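Progress report to the Tullness Fund
Grant: Store Room and Shared Table
Prepared by Kalliopi Spanos
8 Apr 2024

Where we had got to

At the last report the dry goods at Hopkin were kept in three cupboards, two of which opened. The grant was to get everything in daily use out where people could reach it, in containers they could see into, and to give us a proper table to work at. Most of this is now done. The bit that isn't is covered under Labels, at more length than I would like.

The table

The old table went to Trukport, who collected it free of charge and did not ask questions. Its replacement is pale wood and has been in use for a few weeks. We had budgeted for a second-hand one and found that second-hand tables of the right size were all either spoken for or in Wales. The new one came in £40 over, which we took from the line for hooks. We have fewer hooks.

Dennis Lightfoot would like it recorded that he was against a light-coloured top from the start, on the grounds that it shows everything. It does show everything. It also gets wiped down at the end of each session, something the old one could not claim, so I am calling that a result. The instructions say to oil it once a year and we have put this in the diary for July.

Shelving and jars

We ordered open racks from Grolivik in black metal, two levels each. They arrived flat with one bag of bolts between them, and the second bag followed 10 days later. They stand on the table, not the floor, which was a change from the plan you approved. On the floor the bottom shelf collected dust and the occasional foot.

Glass jars with white plastic lids have replaced the paper bags. People can now see when something is running low, and the number of emergency trips to the shop has dropped to the point where Dennis has started to miss them. The larger white tubs with round lids have been kept on for bulk items. I had meant to replace these too, but they seal well and there is nothing wrong with them that a scrub won't sort out.

Spending

The original award was £500. Of this £168 is left, and is set aside for the last of the racks and for labels. Receipts are in the usual folder, apart from the delivery charge on the first order, which Grolivik have promised to send again.

Labels

We have had two meetings about labels. The first agreed that all jars should have one. The second was to agree what they should say, and broke up over whether the date on the jar should be the date it was filled or the date it should be used by. Both camps have since been labelling to their own system – in different pens, at least. I have asked for a decision before the next report and will make it myself if I have to.

Still to do

Put up the last rack. Go round the tub lids with hot water and bicarbonate, rims included. Settle the labels. Find out what was in the third cupboard, once somebody has got it open.

The table and containers in use: 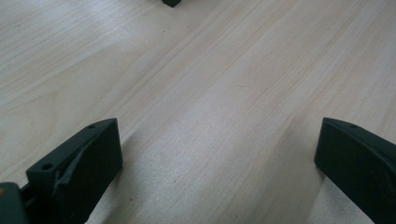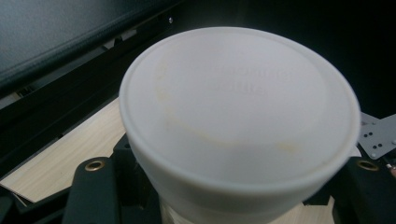
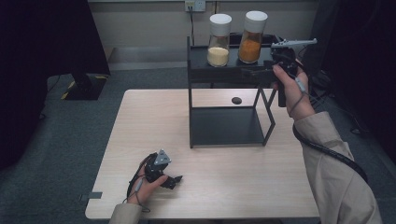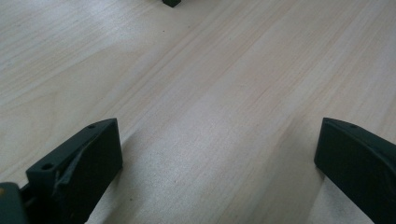
Hopkin Stores and Kitchen Group

The next report is due in July. If the Fund would like to visit before then, please give us a bit of notice and we will clear a chair. Questions on the spending should come to me, and questions on the choice of table can go to Dennis, who has prepared for them.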